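The Ferry Clerk

Tredberg, September 9, 2018
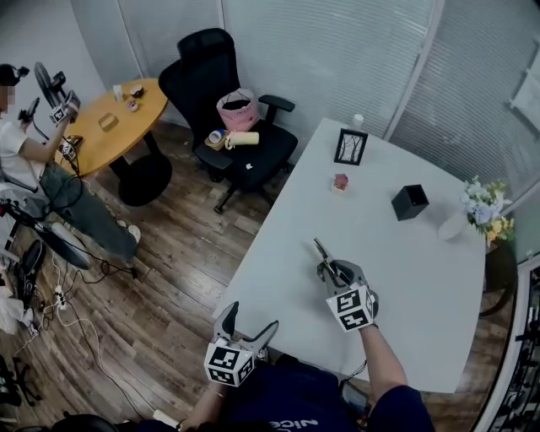
What did the woman want with a ticket to Fonovley?

She wanted to return a coat. It had been hanging in her hall closet since October of the year her mother died, and it belonged to a man who lived on the other side of the water, or had lived there once.

Her name was Rosalía Requena. I sold her the ticket. I had the early shift in those days, the one that started before the bakery opened, and I sat in the booth with a heater under my feet and a roll of tickets that came in strips from the head office. She came up the ramp with the coat folded over her arm and asked for a round trip.

"The last boat back is at 4," I said. "If you miss it you stay the night."

"I won't miss it," she said.

I gave her the ticket. The number on it was 241. I remember it because the machine that stamped them was slipping and I had to write the last digit in by hand. She looked at the pen mark and asked if they would take it. I told her they would take it. The man who checked the tickets was Hung, and Hung never read them. He tore them in half and put the halves in his pocket.

The boat was called the Flollilen. It had been a fishing boat before the county bought it, and on warm days you could still smell that. She sat outside at the back with the coat on her knees. I could see her from the booth until they cleared the breakwater.

I did not think about her again until the afternoon.

What I know about the rest I got partly from her and partly from Hung, and they did not agree on everything.

She had an address written on the back of a gas bill. Hung walked her up from the landing, as he had an hour to kill and the only coffee in Fonovley was at the top of the hill anyway. He said she walked fast. He asked about the coat, and she told him a man named Aldo had left it at her mother's house. He had come to fix the porch and it turned warm and he took the coat off, and at the end of the day he went home without it. Her mother hung it in the closet. She said he would be back for it. He had not been paid yet, so it was a fair thing to expect.

"How much was he owed?" Hung asked.

"I don't know," she said. "I have 3000 in an envelope. I thought that should cover a porch."

Hung told her it would cover a porch and a good part of a roof. She said it was a big porch.

The house on the gas bill was yellow. A girl was sitting on the steps peeling an orange. She said Aldo was her grandfather and he was around back, and he did not hear well, so they should come at him from the front.

He was an old man by then. He was tying up beans. Rosalía held out the coat and he looked at it and wiped his hands on his pants before he took it. He checked the pockets. In one there was a pencil and in the other there was nothing. He put the pencil behind his ear.

"I thought I lost this on the boat," he said.

"You left it at my mother's," she said. "You fixed the porch."

He thought about it. According to Hung, he thought about it for a long time, and the girl came around the house and sat down in the grass to wait. Then he said he remembered the porch. It had two bad posts and somebody had painted over the rot. He asked how it was holding up.

She told him it was holding up fine. She told me later that it had a lean to it and always had.

Then she gave him the envelope. He opened it, looked in, closed it, and gave it back.

"Your mother paid me," he said.

"She said she didn't."

"She paid me. She came over on the boat that same week. She stayed for supper."

This is where the two of them tell it differently. Hung says she laughed. She says she did no such thing, that she asked him a question, and that Hung had already gone to see about his coffee and could not have heard what it was. I asked her once what the question was. She said she had asked him if her mother came over more than that one time.

I asked what he said.

"He said he'd have to think," she told me. "And then he went back to his beans."

She stayed there most of the day. The girl brought out bread and some cold fish. Aldo wore the coat while he ate, though it was hot and the sleeves were short on him, or he had them pushed up, I forget which way she told it. There was some talk about the posts. He wanted to know what kind of nails were in the new steps and she had no idea. He told her to look when she got home and write to him.

The Flollilen came in a little late. I was off shift by then but had stayed to argue with the relief man about the stamping machine. Hung got off first and tied up, and she came down behind him. She did not have the coat. She still had the envelope, and she asked me if the office kept the old passenger lists.

I said they were in boxes in the back, and they were not in any order.

"Could I look at them?" she asked.

I should have told her to write to the county. It was past supper and I wanted to go home. But the relief man had already gone to find the key, and he held the door for her, so I went in too and turned on the light and showed her where the boxes started.

She took off her shoes and sat on the floor with the first one. I asked what name she was looking for, and she said Requena, and I took the second box.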